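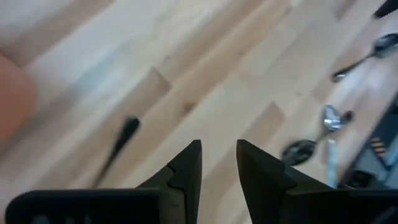 Submitted by Hsin-yi Lai | Skustitside Boxing Club | Category: Judging and timing | Status: Resolved

Second score missing on judges' keypads, Irus 4 with Genow receiver

Setup is Irus on the club laptop, Genow receiver on USB, three judges' keypads, one supervisor keypad, bell and clock driven from the same laptop. Standard ten-point scoring, red corner entered first, then blue. We ran 11 bouts at the Wongsuwan Shield in September with this gear and had trouble in most of them.

What happens: at the end of a round the judge keys red, then blue, then Enter. Red goes through. Blue sometimes comes up blank on the supervisor's screen and the round shows as "incomplete". The judge's own keypad displays both scores, so the judge thinks everything is fine and puts the keypad down. In the fourth bout we had the referee standing in the middle with both boxers by the wrist while I walked around to the far side of the ring and got the score off Judge 3 by hand. Not a good look in front of both corners.

Paper cards were kept for every bout and no result was affected. I've checked the cards against the Irus export and the only differences are the blanks.

Tried so far:

Fresh batteries in all keypads. No change.
Swapped Judge 1 and Judge 3 keypads. The fault stayed with the person in the Judge 3 seat, whichever keypad was used.
Moved the receiver from under the ring apron to the top of the timekeeper's table. Signal bars went from two to full. No change to the fault.
Different USB port, different cable.
Turned off the hall wifi for one junior bout. No change.
Reinstalled Irus from the download page, kept the old settings file.

Log extract from bout six, round two, Judge 3:

7:42 pm RX J3 RED 10
7:42 pm RX J3 BLUE (null)
7:42 pm RX J3 ENTER
7:42 pm WARN round incomplete, seat 3

I can send the whole log. We have a novice night coming up and I need to know whether to use the keypads or go back to paper. 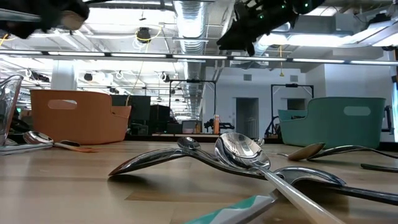
Irus Support: Thanks for the log. The receiver got the blue press and threw it away, so this isn't range or batteries. Could you open Settings, Receiver, Advanced and tell us what value is in "Repeat guard"? Also, was the settings file carried over from version 3? Please don't change the value yet. If you can, have two people key the same scores on the same keypad, one slowly and one as fast as they like, and note which rounds come up blank.

Update, Hsin-yi Lai

Repeat guard is set to 800. The settings file did come from version 3, I copied it across when the club bought the new laptop.

Did the test after senior training with the bell running on one-minute rounds. I keyed slowly and got no blanks. Our usual Judge 3 keyed at normal speed and got a blank blue score in nearly every round, whether the score was a 9 or an 8. Judge 3 decides both scores before the bell and enters them in one go, and the others enter red, look up, then enter blue. That explains why the fault followed the seat.

Second thing noticed: if red and blue are both 10, a fast entry drops blue as well, but Irus doesn't raise the warning until Enter is pressed twice. Might be a separate bug.

Irus Support: That matches. Repeat guard is in milliseconds and tells the receiver to ignore any further press from the same keypad inside that window. Version 3 needed a long window on account of the older keypads, and version 4 ships with 200. Set it to 200, save, close Irus, then unplug the Genow receiver and plug it back in. The receiver keeps the old value until it loses power. We've logged the 10-10 warning separately.

Update, Hsin-yi Lai

Changed to 200 and power cycled the receiver. Repeated the test with the same judge for nine rounds, no blanks. Tried deliberately double-tapping keys too and it didn't record anything twice.

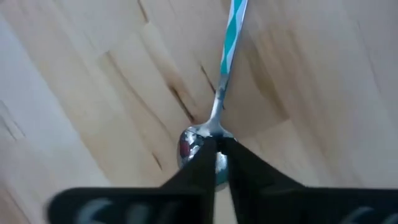
Attachment 3: metal spoon held by the bowl

Used the keypads for the whole of the novice night with paper cards as backup. All rounds complete, all cards matched the export. The supervisor would still like a beep on the judge's keypad when a round is incomplete, so please add that as a feature request.

Happy for this one to be closed. I'll watch for the 10-10 bug in the release notes.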